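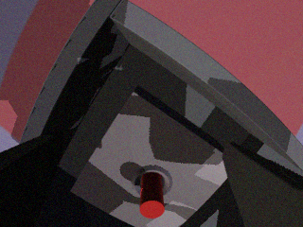 Perch back on the bite at Yensuk Reservoir

Good news for anyone who's been blanking up at Yensuk since the water went murky. The redfin are back on, and so are a few decent yellowbelly off the rock wall.

The Hudetti Angling Club had its April outing there on Tuesday evening. Best bag was 7 redfin, all on small soft plastics fished slow along the drop-off near the boat ramp. Nothing much before 5 pm, then steady until dark. Bait fishers did OK on scrubbies. Worms from the servo didnt do as well, make of that what you will.

Water level is up again, so the old fence line on the eastern side is under. Watch your props. Colour is like weak tea in the main basin and clearer up the Trevo Creek arm, where a couple of kayak anglers had fun on light gear.

Stocking

Another 4,000 yellowbelly fingerlings are due to go in before the cold weather properly sets in. The truck will use the bottom ramp, so expect it to be shut for a morning. Date still to be locked in -- check the board at the bait shop. Another 500 go in the town lagoon for the kids' comp, same run.

These won't be legal for a few years yet. If you catch a tiddler, wet your hands, pop it back quick. Bag limits are on the sign at the gate. 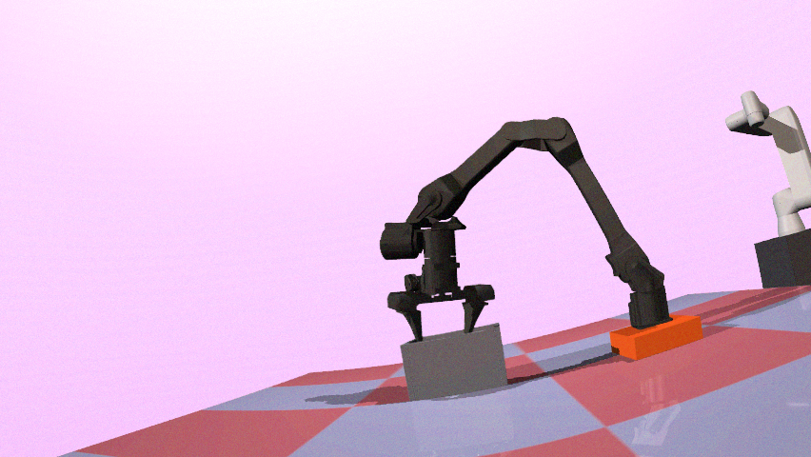 Black robot arm on an orange block, gripper pointing down at a grey box. Computer render.

Access

The track past the pump house is rutted and soft in the middle. Fine in a four-wheel drive, not much chop in a sedan. Park at the picnic ground and walk, it's ten minutes with a backpack and a rod tube. Gate is locked at 9 pm and that does mean locked. Two utes were stuck behind it last month.

Toilets at the picnic ground are open again. Bring your own paper but.

Take your line home with you please. There was a heap of cut braid in the reeds by the jetty and a cormorant tangled up in it, which was freed OK.

Next outing

Makine Weir, for carp. Meet in the bottom car park at 6 am, or come along later if you're not a morning person. Corn and dough baits, a big landing net, something to sit on. Carp can't go back in the water so bring a bin or an esky you don't mind stinking out. Juniors free, loan rods availble if you let the club know beforehand. Sausage sizzle from mid-morning, gold coin.

If it's blowing hard from the west we'll fish the Trevo Creek arm instead. Check the club page the night before.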